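About Rotano

We started as a puzzle and board game club in Tritby and we're still at it – 200 members now, from first graders to grandparents!

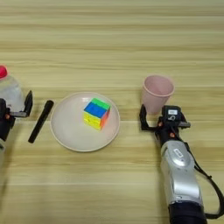

A cube on a plate.

Come for one evening or come all winter. Beginners get a seat beside someone patient, and our lending shelf has 30 jigsaws.
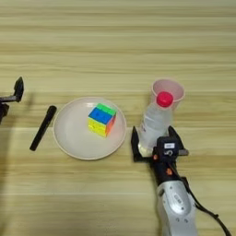

By the Rotano club

Each January we travel to Penry for the big swap meet (so much fun, bring a bag).

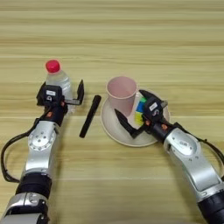 Water bottle, red cap.

New faces are always welcome at 19 Ullberg Street.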